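Tharushi Liyanage
Gripper maintenance notes, hand-held pair, 2018-05-29. Posting as a thread so I can find it again.

1/ Subject is the two-jaw hand-held gripper we run in pairs. Parallel fingers, blue pads, pinned links into a round housing each side. The left unit came back from Wysocka with new links. The right unit has 14 weeks on it and had started to feel notchy near full close.

2/ Notchy close on this design is nearly always a pivot, seldom the pads. Pull the trigger slowly with nothing in the jaws and keep a thumb on each housing in turn. The side that ticks is the side to strip.

3/ Before stripping anything, do a loaded check. Thin ribbed knit is good for this. It gives under the pads, and any difference in arrival time between the two fingers drags the fold sideways.
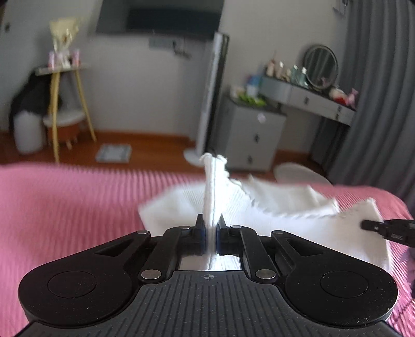 Pinch check on white ribbed cloth, jaws closed.

4/ A fold held upright between the pads is a pass for centring. If it leans hard to one side, look at the links before you touch the trigger cable. I have seen people re-tension a good cable to cover for a worn link and then have to do both.

5/ Dust. The dark surfaces collect it and the grooves in the centre plate hold on to it. Dry brush along the grooves, then a barely damp wipe. No compressed air – it drives lint into the pivots, and lint plus oil makes a grey paste that takes a pick to get out.

6/ Lubrication: one drop of light oil per pin, cycle 200 times, wipe off whatever comes out. The Mokgate dry film is fine too but takes overnight to cure. Don't mix the two.

7/ Pads. Wipe with isopropyl, let them flash off, check the inner faces under a raking light. Replace as a pair. One new pad against one old pad will walk the cloth every time. Ours come from Mirberg and the last batch was a hair thick, so check the closed gap after fitting.
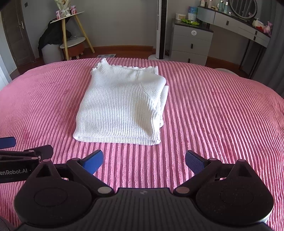
8/ Opening travel gets less attention than closing and causes half my tickets. Both arms should reach their stops together and stay there with the trigger released. Check it over a plain background such as the pink blanket, where the gap between the fingertips is easy to see. Then go back and forth between open and closed a few times and look again. A slow return on one side is usually an overtightened pin.

9/ Torque on the pivot screws: snug, then back off a touch. Nidia Puma wants a number for the Plultalel service sheet. I don't have one I trust yet. The driver we have isn't repeatable that low, and a calibrated one is on order.

10/ Service interval stays at 1,000 cycles for brush and wipe. Full strip of the right unit is booked for next week and the next one for both will be October, unless the tick comes back first.

11/ Spares on the shelf: pads, one set of links, no pins. Pins ordered this morning.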